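Skostton, back room, kettle on. I had half an hour with the person who writes most of Mastix, the planning layer that sits between Skostton's camera code and the arm itself. They asked not to be named as the firm likes to talk as a firm. Fine by me. Notes typed up the same evening, more or less in the order it was said.

First thing I asked was why write another planner at all. There are plenty. "We didn't want to," they said. "We had Tierney, which is our controller, and Tierney was good. It does the joints, it does the limits, it stops when you tell it to stop. What it didn't have was anything above it with a memory. You'd ask for a path, it'd give you a path, and then it'd forget it ever spoke to you."

So Mastix began as a cache. A folder of old paths and a bit of code to look one up. Started in January, meant to be a fortnight's job. "It was five files. I could hold the whole thing in my head. Can't now."

How big now? They looked it up on the laptop. 439 tests, which they said with a face. "Half of those are one bug each. Somebody finds a way to make it go the long way round, we write it down as a test, it never does that one again. It does a diferent one."

The long way round came up a lot. An arm with this many joints can get its hand to one spot in all sorts of ways, elbow up, elbow down, wrist turned right over, and a planner that only cares about the hand will pick whichever it comes across first. Mastix scores them. Cheap ones are near where the arm already is. Dear ones swing a big chunk of arm over things that are on the table, or go in between the overhead camera and whatever it's meant to be looking at.

"That last one was the big change for us. Covering the camera is a cost now. It used to be free. You'd get a lovely short path and for the whole middle of it perception is blind, and then it wakes up at the end and has to work out the table again."

I asked what happens to an object when the arm's over it. Does the software think it's gone?

"Old version, yes. Gone. Deleted from the list. Then it comes back and it's a brand new object with a brand new number, and the plan that was about the old number falls over." Now it keeps a thing on the list if there's arm in the way, and only drops it when the camera has a clear look at the spot and there's nothing there. Sounds obvious. Took them 27 goes to get a rule they could live with. The count is from the changelog, they showed me.
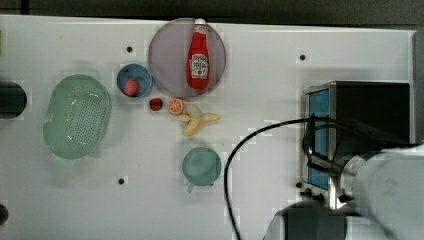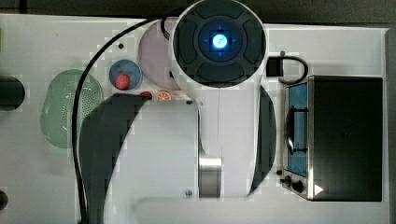
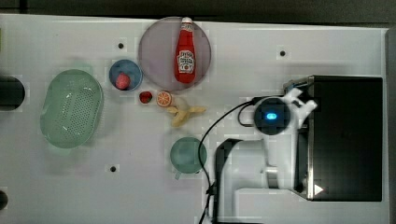
Same table and same toy food, with the arm in different places.

Across the desk another voice, working on the perception side, put in that the rule was still too trusting, that keeping a hidden object on the list was only safe if nothing had touched it, and that with the arm right on top of something you couldn't promise that. What they'd want is a number that drops the longer a thing stays hidden, so the planner can get nervous and go back for a look.

My interviewee didn't argue much. "Yeah. It's on the list. The trouble is what does the planner do with a number like that. Sixty per cent a bowl. Do you go round it or not?" For now it goes round. Anything on the list gets its full space, sure or unsure. Makes for fussy paths on a crowded table but they'd sooner that than the other thing.

Moved on to the cable. I'd read a grumble in the release notes about cables so I asked. Got a long sigh.

"Every planner in the world pretends there isn't one." The arm's model is a set of neat solid shapes. A cable isn't a neat solid shape, it goes where it goes, and it's different after every move. They tried modelling it as a chain of short links. Far too slow. They tried treating it as a fat tube that nothing could go near, and then half the table was off limits. What they do at the moment is dumber: keep a running total of how far each joint has turned since it was last at home, and if the total gets silly, unwind before doing anything else. "It's a hack. It's a hack with a nice name in the settings. It stays."

Then tooling, which I could tell was the part they'd wanted to get to. Ridar is the replay viewer. Every run gets logged, what the camera saw, what Mastix thought was on the table, what it asked Tierney for, what Tierney did. Ridar lines the four up on one time bar and you drag along it. It's plain to look at. Grey boxes, tiny text. They love it.

"Before Ridar you'd have a run go wrong and three people with three theories. Now you drag back to where the list and the picture stop agreeing and there's your bug, nearly always. It's hardly ever the maths. It's a clock. Or it's somebody mixing up degrees and radians, which was me, twice."

Clocks were the worst of it, they reckon. Camera stamps its pictures when they arrive and not when they're taken, so with the arm moving quickly the mask that's meant to blank the arm out of the picture lands a little way off, and a strip of arm gets left in and reported as an object. For a good while Mastix was carefully planning the arm round its own elbow. They fixed the stamps, then widened the mask a bit too, to be safe.

Flat surfaces give them bother as well. White arm over a white table, not much for the camera to get hold of, so they lean on the joint readings from Tierney to say where the arm is and only use the picture for everything else. Shadows used to come through as objects. Mostly don't now. "Mostly," again, with the face.

Would they open any of it up? Ridar, perhaps, if somebody has time to write the docs. Mastix no, it's too tied to their own controller, you'd need a week just to pull the two apart.

Last question was what's next. Re-planning on the move, they said. Right now if the table changes halfway through, the arm stops, thinks, sets off again. Five people in the team and every one of them hates the stop. There's a branch where it doesn't stop. It isn't merged.

"Ask me when the tests pass," they said, and went off to see about teh build.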